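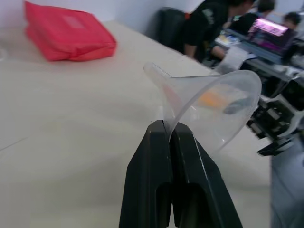 Gandport Manipulation Group, Bench Notes and Opinion

Stop calling it a slip

Quick one, written between runs, so forgive the state of it.

On 26th March the arm let go of a funnel. Log entry: "slip, retry." Two words and a comma. I've been annoyed ever since.

A slip is when the part slides and the fingers know it. Our fingers didn't know anything. The Wirudholm controller held its last reading, saw "closed," and carried on with the pour as if the funnel was still there. That is a sensing fault. Different thing, different fix, and much worse if the cup had held something other than drink.

Look at what we ask of it. A funnel stem is narrow, the cone is wide, all the weight hangs off one side. Closed on a thin stem and closed on nothing are very nearly the same number. Mokgethi's manual says so, page 6, if anybody opens it. We set the threshold on cubes. Cubes!

Reshma Mokoena pulled the logs for the last 1000 grasps. 200 were tagged slip. She read through them properly, took her three evenings, and a lot of them have the same flat line where the finger position should have moved and didnt. All filed under a word that means bad luck.

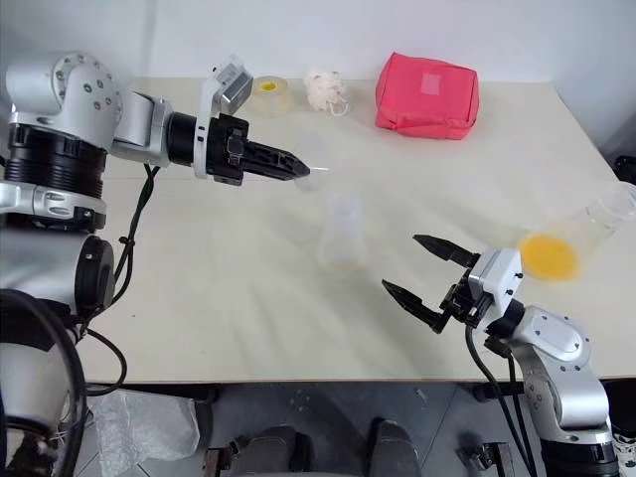 Photo: Cultstead bench archive

And it matters more with two arms over one table. One gripper closed, the other wide open, cups of thin clear plastic between them, some with liquid in. If the left arm beleives it has a part and it hasn't, the right arm plans around a part that isn't there. Every step after that is built on a guess. The stop button helps if a person is watching. At 6 in the evening, how closely are we watching?

I know the argument. Nothing broke, it's a plastic funnel, retries are cheap. Fine. Retries are cheap so we stopped reading them. That's my whole complaint.

What I want: drop the word slip from the menu. Three tags instead. Lost part, fingers knew. Lost part, fingers didn't. Don't know. Second one stops the run, both arms, until a person clears it. Yes it will cost us runs. The demo numbers will look ugly for a while and somebody upstairs will ask.

Let them ask. Reshma has the plots. Menu change is in the tracker, please vote before the next Cultstead session.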